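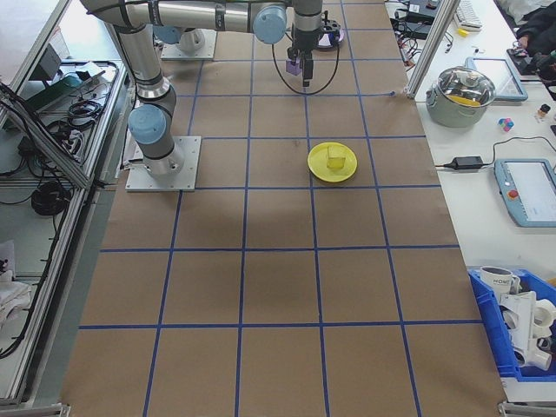 Okay, thread on why I threw out my grasp planner and what I put in its place, for the four of you who asked. Short version: the old one was great at finding grasps and terrible at knowing which ones the arm could live with afterward. Take that see-through yellow cube on the yellow plate. Yellow on yellow, and translucent on top of it, so the depth image is mush and the color mask is not much better. My old pipeline would hand back 40 grasp candidates for something like that and score every one of them as if it were sure.

2/ The blue tape grid is my favorite thing on the table, by the way. I use the line crossings to check the camera-to-base calibration every morning. Click a few crossings, fit, look at the residual, get coffee. If it's off by more than 3 mm I redo the whole thing and I'm grumpy until lunch.

3/ So the planner. It used to be: segment, sample grasps, score, pick the best, THEN ask for a path. And the path would come back with the wrist wound up almost to its joint limit, or the cable dragging through the spot where the fingers needed to go. Then retry. Then retry again.

4/ Now I ask the path question early, with a cheap version. Every candidate gets an inverse kinematics solve plus a very dumb straight-line check from the hover pose. No smoothing, no timing, nothing fancy. It kills most of the bad ones before the expensive planner even wakes up.

5/ Numbers, because somebody always wants them: median planning time went from 400 ms to 22 ms on my usual test set. The worst case is still ugly. I have one pose near the base that takes forever and I've stopped looking at it.

6/ The cable model is the part I'm weirdly proud of. It's a chain of 16 spheres hung off the wrist, that's it! I tried a proper simulated cable first and spent most of June tuning stiffness values that meant nothing to anybody. Spheres. Fat ones. The collision checker loves spheres.

7/ Adesuwa Okonkwo asked if I'm just over-constraining the wrist. Yeah, a bit. There are grasps I reject now that would probably be fine. I made the sphere radius a config value so you can shrink it if you're brave (she shrank it).

8/ Perception side: I quit trusting depth on anything clear. If the depth patch is full of holes I fall back to the color outline and assume the thing is standing on whatever is under it. For a cube on a plate that means I have to know the plate height, so plates get fitted first and everything on them second. The order matters way more than I expected.

9/ What bit me: the plate fit was grabbing pixels from the cube, so the plate came out tilted by a couple of degrees, so the cube came out tilted too, so the grasp came in crooked. Took me two evenings to find. The fix was a one-line mask erode. I don't want to talk about it.

10/ Tooling! All of this logs into Kernance, our little replay viewer. You can scrub a run and see each rejected candidate with the reason written next to it: "limit," "cable," "plate." Before that I was reading text logs like an animal. If you build one thing for your own setup this month, build the reasons column.

11/ Things it still can't do: put an object down INSIDE something with walls, handle two clear objects touching, or recover if the object moves after the mask is taken. That last one is next. I want to re-run the mask at hover and only replan if the center has shifted, but my threads currently deadlock when I try it, so, you know. Soon.

12/ Code's going up on the Praminura repo once I rip out the hardcoded paths with my name in them. The config for the sphere chain is in there too, with comments, some of them polite. Questions welcome, I'm around until about 6 and then I'm making dinner.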